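Tatix Countertop Safety Kit
Supplied by Memeck
Part no. TX-800

The Tatix kit helps laboratories and test kitchens bring a small robot arm into use on a household counter under written, repeatable rules. It covers layout, speed settings, emergency stops and record keeping. It is suited to drawer, dish and tray tasks performed among ordinary kitchen goods.
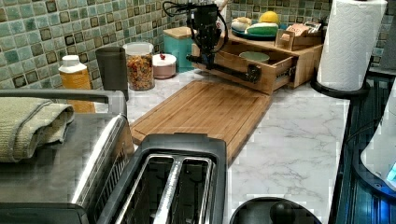

Operators shall complete the layout sheet before power is applied. Cables must be secured clear of the arm's full reach, and small appliances within that reach must be unplugged. Glass containers are to be entered on the sheet by position. Speed near a person is limited to 50 millimeters per second.

Included in the kit
Printed rule book, December 2024 edition
Emergency stop button with 3-meter lead
Counter marking tape
Layout sheets, pad of 50

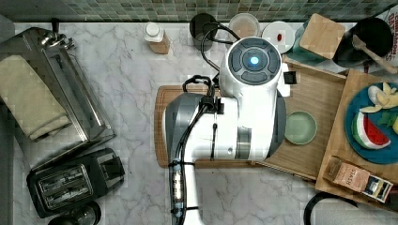

Real food and toy food shall not be mixed within one session. Surfaces are to be wiped down between sessions, and the stop button tested at the start of each one. Any unplanned contact must be recorded, including contact that causes no damage.

Kit weight: 1,070 grams
Works with: Brinness and Shojaei arm mounts

Questions on the rule book may be addressed to Rafia Ghumman, Standards Office, Memeck. Replacement layout sheets are sold separately.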